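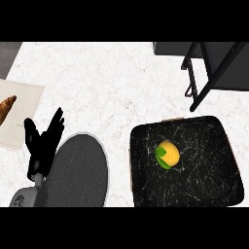 Capítulo 8
El público organizado: clubes de admiradores y estrenos

La relación entre una estrella de cine y su público rara vez es espontánea del todo. Detrás de un estreno concurrido suele haber un club con socios, cuotas y un calendario de actos. El decorado doméstico de muchas comedias, con su encimera de mármol blanco de vetas finas entre rosadas y marrones, llega a ser tan reconocible para los seguidores como el propio actor, y los clubes lo reproducen en carteles y programas de mano. En este capítulo se estudia cómo se forman esos grupos, qué relación mantienen con las distribuidoras y qué efecto tienen en la taquilla.

El caso principal es el del club de Janimska, fundado por Radka Radonjić para seguir la carrera del actor Leonidas Tsakiris. Empezó con 9 socios que se reunían en la trastienda de una librería. Cuando se estrenó Voyle, en mayo, tenía 756 inscritos y había reservado dos salas completas para la primera sesión de la tarde. La distribuidora, Katanex, no había previsto ningún acto en la ciudad. Acabó enviando 111 carteles firmados y aceptó que el club se ocupara de repartirlos.

Myrto Rallis, que estudió el grupo durante dos temporadas, distingue entre el socio activo, que organiza y paga, y el socio nominal, que figura en la lista y acude solo a los estrenos. La distinción se usará en todo el capítulo. Conviene no confundirla con la de espectador habitual y ocasional, que se vio en el capítulo anterior y que se refiere a la compra de entradas.

8.1 Origen de los clubes

Los primeros clubes nacieron en torno a las salas de barrio.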